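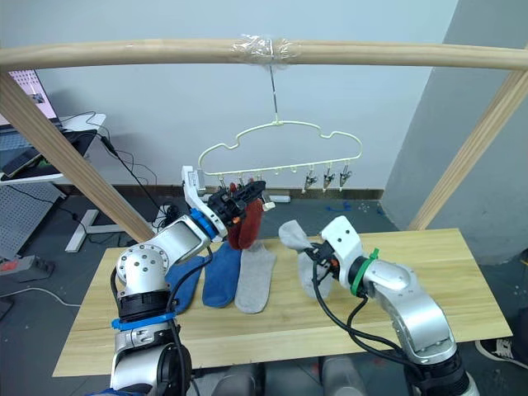
Washington Barbosa wrote in to ask whether wool socks can go through the drop-off service with everything else, and whether they come back the same size. They can, if you put them in a separate bag and write WOOL on the tag. We wash them cold and dry them on the line. Most of our questions are along those lines, so the answers are collected on this page.

How do I drop off a bag?
Leave it at the counter on Zalewska Street during opening hours, or in the locker by the side door at any time. The locker takes one bag of up to 11 pounds. Larger loads have to come to the counter.

When will it be ready?
Bags left before 10 a.m. are ready the next working day. We don't wash on Sunday.

Do you use the dryer on everything?
No. Cottons and towels are tumble dried for 60 minutes. Anything marked "line dry" on the care label is hung indoors and may need an extra day -- longer in February, when the back room is cold.

Can I choose the detergent?
Yes. The standard one is Praten unscented. Umix is available on request at no charge. You can also bring your own in a labeled bottle.

What happens to single socks?
We keep them in the basket by the register for 80 days. After that they go to textile recycling. Please check the basket before you file a missing item form.

Do you remove stains?
We treat what we can see. Ink and old grease often stay. Pin a note to the spot if you want us to try.

How do I pay?
Card or cash at pickup. Zalter account holders are billed at the end of the month.

Can someone else pick up my bag?
Yes, with the ticket number. Without it we need a call from you first.

Do you iron?
Shirts and pillowcases only. Leave them on top of the bag.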